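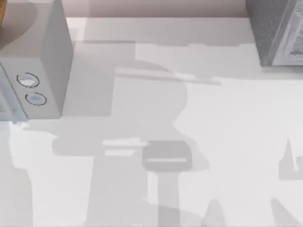

A reader wrote to me in October that a building should hide its screws the way a good coat hides its seams, and that my fondness for bare bolts was a passing fashion I'd be embarrassed by in ten years. I've been arguing with that letter in my head ever since, mostly on buses, and I'd like to make the case for the bolts properly.

Start with the library at Embridge. The handrail on the main stair is ash, held to the wall by 44 steel brackets, and every one of them shows you its two screws. Children run their fingers over them on the way up. I love that rail! I love it more each time I go, partly for the wood and partly for the plain pleasure of being able to see how it stays up. You could take it down with a screwdriver and an afternoon, and put it back again before closing time.

Now walk across the square to the Gudwood building, which is younger and cost a great deal more. The wall panels there are fixed from behind on hidden clips, with joints so fine you could lose a bus ticket in them and never get it back. It's beautiful work and I don't want to be mean about it. But when a pipe leaked behind the café, 23 panels had to come off to reach it, and three of them split. The replacements are a slightly different grey. You notice it from the door, and once you've noticed it you can't look at anything else.

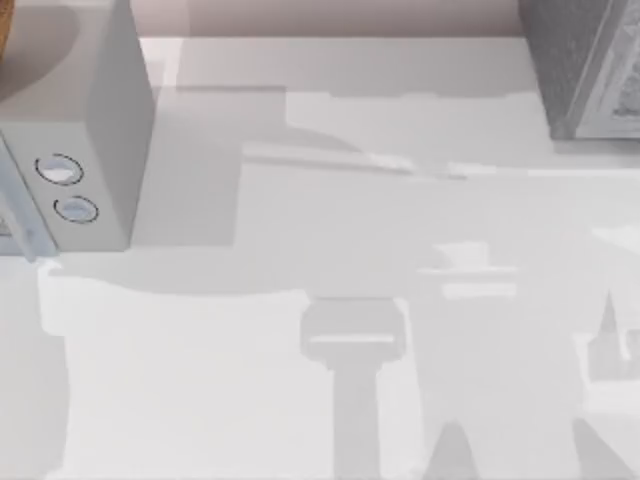 Fixings are a kind of writing, I think, and most of us can read them without being taught. A screw says this part comes off, a hinge says this part opens, and a row of rivets says leave well alone. Anything that has been put together can speak like this if its maker lets it. Look at the white housing with its two round recesses, one above the other and a touch out of line, each with a thin dark ring about it. They're the first thing my eye goes to on all that smooth white, and I'd miss them if they were filled in. A plain wall can be every bit as good when somebody has thought hard about where its marks should fall.

My reader's coat is a fair comparison, up to a point. A coat gets taken to a tailor, though, and a building gets looked after by whoever is on shift with a torch and a bag of tools. The drawings may be long gone by then. At the Halonen workshops the hatches are outlined in the plaster and have stayed easy to find through two changes of owner, and I think those outlines are the prettiest thing in the corridor.

So bring the screws out to the front, please, line them up with care, and spend some money on nice ones. Brass, if the budget will stand it.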